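I got my fourth "holiday countdown" invitation of the summer on July 13, 2021, and I'd like to register a complaint. It is July. I have a fan pointed at my face. Prostier, a craft blog I have read since before it had sponsors, would like me to commit to 18 posts, one per day, in the run-up to a holiday I can't picture yet.

The deal is the same one every time. You sign up, you put the button in your sidebar, you write on your assigned day, and you visit every other blog on the list and leave a nice comment. In exchange, they all visit you. The pitch always uses the word "community."

I did the Rultico one last year, so I can speak to that. There were 83 blogs on the list. I visited every one of them, which took most of my evenings, and by the second week I was typing "So cute, pinning this!" under a wreath I hadn't scrolled down far enough to see. My own post was a dried orange garland that took me a weekend. It got plenty of comments. I would guess that most of those people had also not scrolled down, since two of them complimented me on my cookies.

The people who run these things will tell you about the numbers. Eteo says its spring link party sent 600 visitors to each blog that took part. Fine. I'd like to know how many of the 600 were other bloggers from the same list, working through it with a cup of coffee and one eye on the clock. I asked. I got a smiley face and a link to the sign-up form.

What bothers me more is what it does to the posts. When you have to have something up on day nine, you make whatever can be finished by day eight. So we get another mason jar. We get burlap. I've seen the same painted clothespin reindeer on so many sites that I no longer know who came up with it, and I doubt the people posting it do either. Before all this, the Abernathy blog would go quiet for a month and then show up with a quilt that had a real story to it, including the part where she cut the border wrong and had to live with it. Now it's a countdown day like everybody else's.

I know how this sounds. I'm sure some folks have made friends this way, and a few of the bigger hosts do read what gets linked. I'm less sure that it needs a button, a schedule and a prize drawing for a gift card. 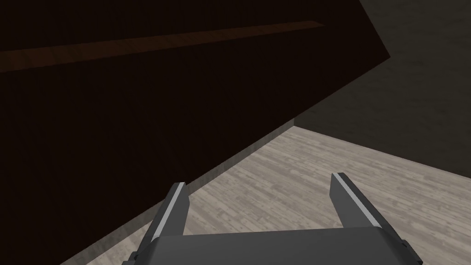
Does joining a countdown get you more regular readers? Mine went back to its usual size 2 weeks after the last day, and the only new names who stayed were a person who sells ribbon and somebody who wants me to join another countdown.

So I'm passing on Prostier this time. I'll post in December if I make something worth posting, and if that turns out to be one plain recipe on the twentieth, then that's what will be up. The sidebar is getting cleaned out too. Most of those buttons point to parties that ended years ago.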